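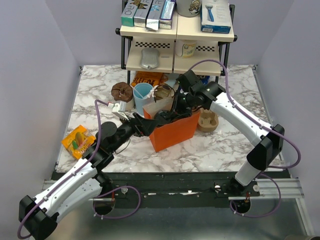 Taller de robótica: informe de mitad de proyecto

El grupo de manipulación bimanual cierra esta semana la segunda fase de su trabajo con la celda Tiller. El objetivo del curso es que los dos brazos retiren objetos domésticos de una superficie desordenada y los depositen en un recipiente abierto, sin marcadores visuales y sin conocer de antemano la posición de cada pieza. Resumimos el estado de las tareas para los socios que no asisten a las sesiones de laboratorio.

Reparto de funciones entre brazos

En la primera fase ambos brazos recibían órdenes simétricas y el recipiente se desplazaba con cada inserción. Desde mayo se trabaja con funciones asimétricas: el brazo izquierdo se aproxima al canto del recipiente naranja y limita su giro, mientras el derecho baja con la pinza en vertical sobre la abertura. El cambio obligó a reescribir el planificador de trayectorias, que ahora reserva un volumen de exclusión alrededor de cada muñeca y recalcula cuando la distancia entre ambas baja del umbral fijado.

El objeto más problemático sigue siendo el accesorio negro con tramos de cable enrollado. Las piezas rígidas, como los cartones alargados del estante superior, se sueltan de forma limpia. El cable se apoya en el borde de la abertura y el modelo interpreta con frecuencia que la inserción ha terminado. Indira Gounder propone añadir un segundo criterio de finalización basado en el par del último eje, con una espera corta antes de abrir los dedos. La modificación está en pruebas en la rama de desarrollo y se integrará cuando supere la batería completa.

Datos recogidos

Hasta la fecha se han grabado 318 demostraciones por teleoperación, de las cuales 202 se consideran válidas para entrenamiento. El resto se descartó por pérdida de sincronía entre los dos flujos de encoders o por intervención manual durante el ciclo. Las demostraciones descartadas no se borran: se archivan en el servidor Zillari con la etiqueta del fallo, y el subgrupo de diagnóstico las utiliza para ajustar el detector de anomalías.

El conjunto de objetos consta de 27 referencias. Predominan envases de alimentación, vasos y cajas de cartón, y se han añadido dos categorías difíciles, textiles fruncidos y superficies metálicas brillantes. Los reflejos siguen degradando la estimación de profundidad. El veteado de la encimera también introduce falsos contornos en el segmentador, sobre todo junto a objetos de tono beige. Se ha decidido mantener esa superficie y aumentar la variación de iluminación en las demostraciones nuevas.

Estante de dos niveles

El estante del fondo se usa como zona de distracción en la mayoría de los episodios y como zona de recogida en los restantes. El nivel inferior presenta más dificultad, ya que el panel superior proyecta sombra sobre los envases y restringe el ángulo de entrada de la pinza. Por ahora sólo se admite aproximación frontal. La aproximación lateral queda aplazada hasta disponer de un modelo de colisión fiable de los postes negros y sus remates.

Cableado y mantenimiento

Los cables morados van sujetos a los eslabones con bridas blancas y forman un bucle libre a la altura del codo. Quien modifique el recorrido debe comprobar el bucle con el brazo en extensión máxima y en flexión máxima, a velocidad reducida, antes de habilitar el modo automático. Una brida demasiado apretada junto al codo provocó en abril cortes intermitentes de comunicación que tardamos dos sesiones en localizar.

Se recuerda también:

Anotar en el cuaderno cualquier reapriete de los tornillos del carril frontal.
Repetir la calibración mano-ojo después de desmontar una muñeca.
No dejar objetos en la zona de reposo de los codos al terminar el turno.
Guardar los registros con el nombre del operador y el número de episodio.

Software

El controlador Simanjuntak pasa a la versión con temporización fija. El cambio afecta a los nodos que leían el estado de las pinzas por sondeo, que deben suscribirse al canal nuevo. La interfaz Pedance no requiere modificaciones, pero conviene borrar la configuración local antes del primer arranque. El entrenamiento actual se detiene a las 2.000 iteraciones por límite de memoria en el equipo compartido; a partir de ese punto se reanuda desde el último punto de control guardado.

Próximas fechas

La revisión técnica interna será el viernes 12 de julio, en el laboratorio. Cada subgrupo dispone de quince minutos y debe entregar antes los registros de sus tres últimos ensayos, incluidos los fallidos. La demostración abierta se mantiene para noviembre. Las propuestas de objetos nuevos se envían a Indira Gounder con las dimensiones, la masa y una indicación de si la pieza es deformable.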